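4. Mise en service de l'adoucisseur Grewal

4.1 Avant de commencer

L'appareil doit être posé sur un sol plan, à l'abri du gel, à moins de 5 m d'une évacuation. Vérifiez que le raccordement hydraulique décrit au chapitre 3 est terminé et que la vanne de dérivation est en position « Dérivation ». Gardez à portée de main la fiche d'analyse de l'eau : la dureté vous sera demandée à l'étape 6.

ATTENTION : ne branchez pas le bloc d'alimentation tant que le bac à sel n'a pas reçu sa première eau.

4.2 Remplissage du bac à sel

1. Retirez le couvercle du bac et sortez le sachet d'accessoires.
2. Contrôlez que le puits du flotteur est vertical et que son capuchon est bien enfoncé.
3. Versez de l'eau du robinet jusqu'au repère bas, puis ajoutez 16 kg de sel en pastilles. N'utilisez ni sel de cuisine ni sel de déneigement.

Remarque : sur les modèles Hodham, le repère bas est moulé à l'intérieur du bac. Sur les modèles Pemport, il figure sur le puits du flotteur.

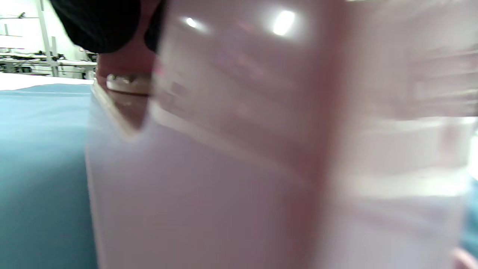 Le niveau de sel doit toujours rester au-dessus du niveau d'eau. En usage courant, un contrôle par mois suffit. Si une croûte dure se forme en surface, cassez-la avec un manche en bois, sans appuyer contre les parois. Ne versez jamais d'eau chaude pour la dissoudre.

4.3 Premier réglage

4. Branchez le bloc d'alimentation. L'écran affiche l'heure clignotante.
5. Réglez l'heure avec les touches + et –, puis validez. La régénération est programmée en usine à 2 h du matin.
6. Saisissez la dureté de l'eau en degrés français.
7. Ouvrez lentement la vanne de dérivation, d'abord au quart. Attendez que le bruit d'air cesse dans la tuyauterie, puis ouvrez complètement.
8. Maintenez la touche « Régén. » enfoncée jusqu'au signal sonore. Le premier cycle dure presque 18 minutes de plus qu'un cycle normal. Ne tirez pas d'eau pendant ce temps.

ATTENTION : si de l'eau s'écoule par le trop-plein, remettez la vanne sur « Dérivation », débranchez l'appareil et reportez-vous au chapitre 7.

4.4 Après le premier cycle

Laissez couler un robinet d'eau froide jusqu'à ce que l'eau soit claire. Une légère coloration jaune est normale lors du premier tirage ; elle provient de la résine neuve. Notez la date de mise en service au dos du présent manuel, avec le numéro de série, qui se trouve sous le capot de la tête de commande.

Les pièces détachées se commandent auprès du service Emgate, à l'attention d'Augustina Kwofie, en rappelant ce numéro.

Révision du 2 févr. 2019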